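Chapter 5
What a Demonstration Leaves Out

Ask someone to show a robot how to clear a table and they will usually agree before asking what "show" means. The word hides a good deal. A person steering an arm by remote control makes choices all the way through, and the recording keeps only some of them. This chapter is about the rest.
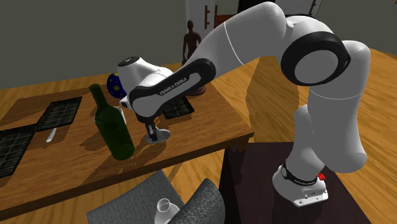
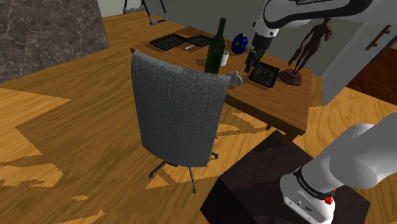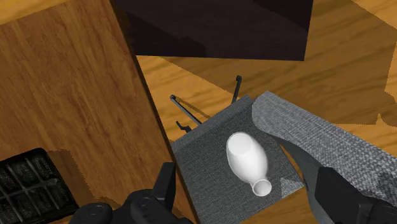

Figure 5.1. A simulated tabletop task in three views. Top: the gripper at a stemmed glass beside a green bottle. Middle: the desk seen from behind a gray chair. Bottom: a close view between the gripper fingers, with a white vase on its side on gray cloth.

Consider the glass in the top view. The fingers are around it, and most readers will assume the hard part is over. But where on the stem should they close, and how would a learner find out? A demonstration gives one answer, or a thousand slightly different ones, and never says which differences matter. If Giuliana Rivadeneyra always comes in from above and Ville Peltonen likes to come in at a slant, a learner trained on both may settle on something in between that neither of them would try. Averaging two good grasps can give you a bad one.

The close view raises a second problem. An operator who has only that view has to judge depth from shadows and overlap. One who has the wider view can see the furniture but may lose the contact point behind the robot's own hand. Switch between the two and you get pauses. The pauses go into the data as if standing still were part of the task.

It's often said that more demonstrations will fix this. We are not convinced. In the Osa exercise, which we return to in Section 5.3, operators recorded 1,403 demonstrations of a single pick-and-place task. Melquiades Bautista went back through the failures by hand and found that nearly 45 percent of them began with a hesitation copied from the operators. Adding recordings from the same people made the hesitation more reliable.

Guiding the arm by hand has its defenders too. You feel the weight of the link and you know at once when you've hit something. You also stand next to the robot and push on it, so the forces it records are partly yours. On a simulated arm there is nothing to push, and the operator works through a controller whose quirks end up in every path. Úna Daly's phrase for this is "learning the joystick" – unkind, but we have kept it.

None of this means that demonstration is useless. It does mean that a success rate reported without the operator's view, the control device and the rule for throwing out bad attempts tells you very little. Keep those three items in mind when you read the published results in Section 5.4.

Before you go on

Pick a small object near you and move it to a new spot, slowly. Write down every decision you made. Then cross out the ones that could be recovered from the position of your hand alone. Keep the list, as you will need it for the exercises in Section 5.2.

5.1 Two Ways of Holding the Controls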